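Section 8. Descaling and Care of the Stikley Under-Counter Water Softener

This section applies to household units installed in accordance with Sections 2 through 7. It replaces the care instructions issued before 1 Jun 2018. Owners of units fitted with the Prindetti bypass valve should also read the sheet supplied with that valve, as the handle positions differ.

8.1 Before you begin

Descaling restores the flow of water through the resin tank where mineral deposits have formed at the inlet. The procedure should be carried out once a year, or sooner if the flow indicator on the control head remains amber after a full regeneration cycle.

You will need:
Descaling solution, one bottle (Schmieder or equivalent, citric acid base)
A bucket and two dry cloths
The gray service key supplied with the unit
A new inlet filter

CAUTION: Do not use bleach, vinegar or drain cleaner in any part of the unit. Damage caused by these products is not covered by the warranty.

CAUTION: Disconnect the power supply before removing the control head cover. The control head holds a small charge after disconnection. Wait two minutes before touching the terminals.

8.2 Isolating the unit

1. Press and hold the Standby button until the display goes dark, then unplug the transformer.
2. Turn the bypass valve to the BYPASS position. On Prindetti valves, the handle lies across the pipe when the unit is bypassed.
3. Open the nearest cold faucet until the flow is steady, then close it. Household water is now untreated.
4. Place the bucket under the drain port. Turn the service key a quarter turn counterclockwise and allow the tank to drain.
5. Close the drain port by hand. Do not use pliers.

Note: Water left in the brine tank does not need to be removed. The brine tank is cleaned separately; see Section 9.

8.3 Replacing the inlet filter and descaling

1. Unscrew the filter housing and lift out the old filter. Grit at the bottom of the housing is normal and may be rinsed away.
2. Pour the descaling solution slowly into the open housing. Stop if the level reaches the thread.
3. Refit the housing without a filter and leave the unit to stand for 20 minutes.
4. Drain the solution into the bucket through the drain port. Dispose of it in a utility sink with plenty of running water.
5. Turn the bypass valve halfway toward SERVICE, flush until the water from the drain port runs clear, and return the valve to BYPASS.
6. Close the drain port, fit the new filter, and tighten the housing by hand only.

Note: If the housing seal is flattened or cracked, replace it before returning the unit to service. Seals are sold under the Bruvier name and are supplied in packs of two.

8.4 Returning the unit to service

1. Turn the bypass valve slowly to SERVICE. A brief hissing sound is to be expected as air leaves the tank.
2. Check the housing and both hose connections for leaks, and dry them with a cloth so that any fresh drops can be seen.
3. Plug in the transformer. When the clock appears, set the time of day and confirm the hardness setting recorded on the inside cover of this manual.
4. Start a manual regeneration cycle. Do not draw water from any faucet until the cycle has ended.
5. Run the cold kitchen faucet for two minutes — longer where the pipe run passes through an unheated basement — before using the water for drinking or cooking.

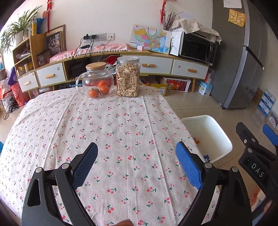
Can softened water be used for drinking and cooking while the unit is set to its highest hardness level?

Softened water at that setting contains more sodium than untreated water, and persons on a low-sodium diet should draw drinking water from an unsoftened faucet or consult a physician first.

8.5 Service record

Enter the date of each descaling in the table at the back of this manual, together with the filter part number and the meter reading. Units that have treated more than 2,000 gallons since the last entry in the peak months, particularly July, may require a second filter change in the same year.

Questions concerning this section may be addressed in writing to Iker Cuesta, Technical Publications, at the address on the back cover. Please quote the serial number of the unit. It is printed on the label behind the brine tank lid.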